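Über uns

Findgate baut Handgreifer. Das klingt nach Gartencenter und Müllsammeln, und auf Messen werden wir auch regelmäßig danach gefragt. Unsere Geräte sind für Leute gedacht, die Robotern das Zupacken beibringen wollen und dafür erst einmal selbst zupacken müssen, ein paar hundert Mal am Tag, mit einer Hand, die plötzlich nur noch zwei Finger hat.

Angefangen haben wir zu fünft in einer ehemaligen Änderungsschneiderei. Der Mietvertrag war günstig, die Heizung hatte eigene Ansichten, und in den Schränken lagen noch kiloweise Knöpfe. Die Knöpfe haben wir behalten. Sie sind bis heute Teil unserer Abnahmeprüfung, und wer sie einmal vom Boden aufgelesen hat, weiß auch, warum wir die Fingerspitzen danach dreimal umkonstruiert haben.

Was wir anbieten

Unser Hauptprodukt heißt Fustik. Es ist ein handgeführter Zweifingergreifer mit Gelenkgestänge, den man ohne Ingenieursstudium zusammenbauen kann. Der Bausatz kostet 1.090 Euro, liegt in 60 Teilen im Karton und enthält eine Anleitung, die inzwischen auch von Menschen verstanden wird, die nicht bei uns arbeiten. Fingerspitzen sind Verschleißteile. Wir legen einen Ersatzsatz bei und verkaufen weitere, ohne dafür ein Abonnement zu verlangen.

Matar ist der Dienst dazu. Sie nennen uns die Aufgabe, wir führen sie mit dem Fustik aus und liefern die Aufnahmen sortiert und geprüft. Das kleinste Paket umfasst 1.000 Durchgänge. Darunter lohnt sich das Rüsten nicht, darüber reden wir gern über Rabatt. Unbrauchbare Durchgänge wiederholen wir auf unsere Kosten — ein Satz, den unsere Buchhaltung bei jeder Überarbeitung dieser Seite gern gestrichen sähe.

Stenisis schließlich ist unsere Software zum Sichten und Beschriften. Der Name stammt aus einem Workshop, über den wir nicht mehr sprechen.

Woran wir arbeiten

Starre Gegenstände kann inzwischen fast jeder greifen. Unser Geld verdienen wir mit dem Rest: Socken, Tüten, Geschirrtücher, alles, was nachgibt, sobald man es anfasst. Textilien haben keine feste Form und auch sonst wenig Entgegenkommen. Wir halten sie trotzdem für das ehrlichere Prüfmaterial als den Holzwürfel, mit dem in unserer Branche so gern geworben wird.

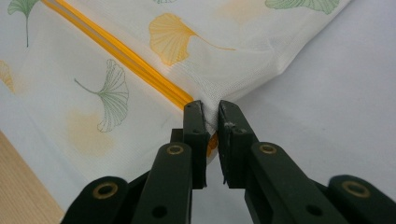

Fustik am Wäschenetz mit Ginkgomuster, gegriffen wird neben dem Reißverschluss.

Wer uns besuchen möchte, ist nach Anmeldung willkommen. Bringen Sie etwas mit, das sich schlecht greifen lässt, wir probieren es gemeinsam aus. Die Werkstatt ist ab dem 4. November wieder für Besuch geöffnet, im Dezember nur vormittags. Kaffee gibt es, die Tassen reichen wir von Hand.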